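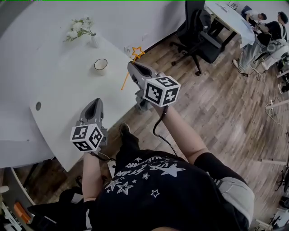
7.4 Tracking dropouts and jaw faults on the hand-held grippers

Read this section before you call anyone. It replaces the old 7.4, which told you to restart the software and try again. Restarting clears the warning. We have seen no evidence that it fixes anything.

What the fault looks like

The operator is working at the table, both cubes show green in the Skata panel, and the recording seems fine. On playback, one gripper jumps sideways or freezes for a moment, usually while the hand is reaching for something thin or lying flat, such as the star wand. The panel may say nothing at all. Green means a cube was found at some point in the last second, so don't treat it as proof that the track is good.

Our worst case to date was a session of 2,187 samples in which 272 had no valid pose for the right gripper. The session report called it "complete."

Before you start

1. Stop the recording. Pausing keeps the old calibration in memory.
2. Put both grippers down on the table with the jaws open.
3. Save the log under a new name. The Destico logger overwrites the last file when it reopens, whatever the settings page says.

CAUTION: Keep fingers out of the jaws while a gripper is plugged in. The jaws can close when the connection comes back. The release notes claim this was corrected in April. It happened to us again after the update.

Checking the marker cubes

4. Look at each printed face of the cube in ordinary room light. Scratches, glare and fingerprints all count as damage.
5. Try to turn the cube gently with two fingers. If it moves on its mount, tighten it and go to step 9.
6. Hold the gripper as you would during a task and tilt it slowly both ways. Watch the live pose, and ignore the green light.
7. If the pose drops out at one angle only, note the angle and swap the cube for a spare. If the spare drops out at the same angle, the cube was fine and you should put it back.

Note: The Bouvier guide suggests bigger cubes. We tried them. They block the operator's view of the jaw tips and the dropouts stayed.

Checking the cable

8. With the gripper in one hand, let the cable hang along the forearm in a loose loop, then bend and straighten the elbow. Any flicker in the jaw reading points to the plug at the gripper end. Replace the cable. Do not tape it. A taped plug will pass this test and fail later.

CAUTION: Cables on the floor are a trip hazard, and an operator looking at the tabletop is not looking at their feet. Route them away from where the operator stands and keep chairs off them.

Recalibrating

9. Run the full calibration. The quick version takes 200 samples and will accept almost anything, including a loose cube. The full one takes 1,000.
10. Record a short test: pick up the wand, set it down, repeat with the other hand.
11. Play it back at half speed and watch all of it. If either track jumps, the gripper comes out of service.

If the fault comes back

Tag the gripper and send the saved log to Clotilde Fleury, with the angle from step 7 if you have one. Flurard support will ask you to reinstall the driver first. You can do that if you like, but send the log before you do, as the installer deletes it.

Do not keep a session because "most of it looks okay." The smoothing filter draws a neat line across every gap, and once the file has been exported there is no way to tell which part was measured.

Known open issues

Jaw width sometimes reads slightly open with the jaws fully shut. Cause unknown. The supplier blames temperature and has not sent us any figures.

The panel's "auto-repair" button has no documentation. Leave it alone.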